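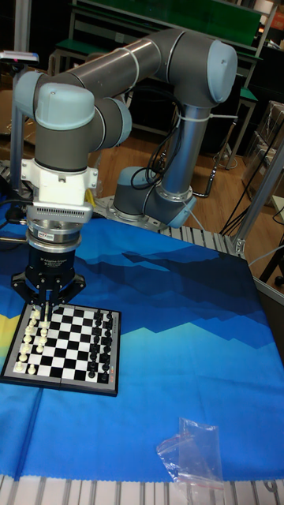

**Chess for Adults, Fuldale evening program**
Session 2 notes: the board, the set-up, the first moves of the pawns
Fri 13 June, Room 308
Tutor: Larysa Bondarchuk

These notes cover what we did in the second session, plus a couple of points that came up at the end and weren't on the sheet. If you missed the night, read them with a set in front of you. Any set will do. The folding magnetic ones are fine for everything in this course, and you can borrow one from the cupboard if you sign the book.

## 1. Orientation of the board

Sit with the board between you and your partner. The square in the corner nearest your right hand should be a light one. Check this before you put any pieces out. If it's a dark square, turn the board a quarter turn.

A folding board has a hinge across the middle and it's tempting to let the hinge decide which way the board goes. Don't rely on it. Check the corner.

Rows running left to right are called ranks and are numbered 1 to 8, starting from White's side. Columns running away from you are called files and are lettered a to h, starting from White's left. Every square has one name, letter first. The square in White's right-hand corner is h1.

Some boards have the letters and numbers printed on the frame and some don't. Learn to do without them. Ghislain Gauthier asked what Black does, given that everything is upside down from that side. Black uses the same names. For Black, the near right-hand corner is a8.

## 2. Placing the pieces

Start with the back rank and work in from the corners:

- rooks in the corners
- knights beside the rooks
- bishops beside the knights
- queen on the square of her own colour
- king on the square that's left

White's queen goes on d1, a light square. Black's queen goes on d8, a dark square. The two queens face each other along the d-file and the two kings face each other along the e-file. If your king is looking down the file at a queen, somebody has swapped them.

The pawns fill the next rank in, one in front of each piece. White's are on the second rank and Black's on the seventh. The four ranks between the two armies start out empty.

On small sets the bishop and the pawn can be hard to tell apart. Look at the height first, then the top. Same with king and queen: on most sets the king is the taller one, but on travel sets the difference is slight, so look at the crown.

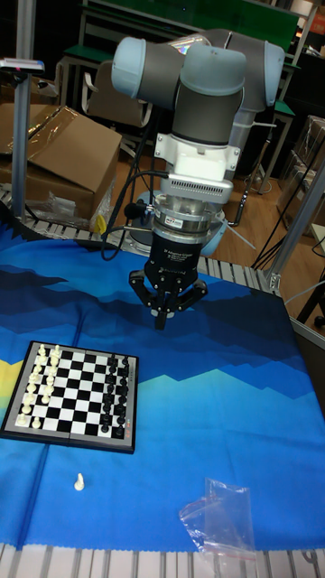
Set up both colours yourself at least once before next week. Most people in the group can do White from memory and then hesitate over Black's king and queen. If you get stuck, go back to the rule about the queen's colour and work outwards.

## 3. How the pawn moves

The pawn moves straight ahead, one square at a time. From its starting square it may go 2 squares if both are empty. It never moves backwards.

It captures differently: one square diagonally forward, left or right. It can't capture the piece directly in front of it. A pawn with something standing in front of it is blocked until that piece moves or is taken, or until the pawn itself can capture to the side.

Points from the practice:

- The two-square move is optional, and each pawn may use it only from its own starting square. Fasil Ayele had been taught that it was allowed only for the first move of the game. It's available to every pawn that hasn't moved yet.
- You can't jump over a piece with the two-square move.
- A pawn that reaches the far rank must be exchanged at once for a queen, rook, bishop or knight of the same colour. Having a queen on the board already makes no difference.

We left en passant for Session 3. The explanation is on page 81 of the course reader if you want to get ahead.

## 4. Writing moves down

For a pawn move, write the name of the square it lands on: e4, d5, a3. For a pawn capture, write the file it came from, an x, and the square it lands on: exd5.

The other pieces get a capital letter: K for king, Q for queen, R for rook, B for bishop, N for knight. The knight is N so it doesn't clash with the king.

Phúc Đỗ and Dennis Rweyemamu played the pawn game at the front table and wrote it down as they went. The start of it was:

1. e4 d5
2. exd5 c6
3. dxc6 bxc6

Play it through at home with the full set-up. After Black's third move, find which pawns each side has lost, and say which of White's files has no white pawn on it.

## 5. Looking after the sets

Magnetic pieces hold well enough for ordinary play, but they'll drag a neighbour along if you slide them. Lift the piece straight up, move it across, and put it down in the middle of the square.

When you finish, sort the pieces by colour before they go away. A full set is 16 white and 16 black. Lay each colour out as two rows of eight and any gap shows up straight away. Check under the board and in the folds of the tablecloth as well, where pawns tend to roll. Close the board with the pieces inside it, and make sure nothing is sitting across the hinge before you press the halves together.

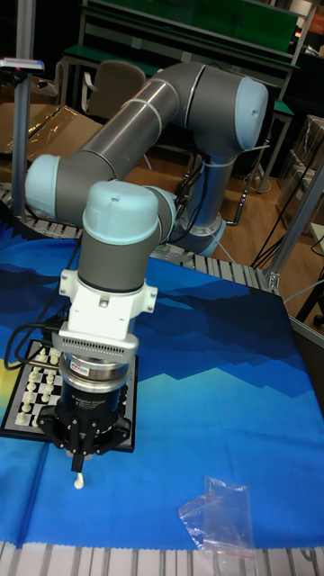
**If a pawn has gone missing, can we still use the set?**

A coin or a button will stand in for it perfectly well, as long as both players agree on what it is before the game starts. Put a note in the book so a spare can be found, and leave the substitute in with the set until then.

## Before Session 3

1. Set up the full board from memory, both colours.
2. Play the pawn game with a partner: kings and pawns only, everything on its normal starting square. For this exercise, the first to get a pawn to the far rank wins. Play 4 games, swapping colours each time.
3. Write down the moves of at least one of them and bring the sheet along.
4. Name these squares without looking at any letters on the frame: White's near left corner, the starting square of Black's king, the starting squares of White's knights.

Answers to item 4: a1, e8, b1 and g1.

Borrowed sets come back at the start of Session 3, before we lay out the tables.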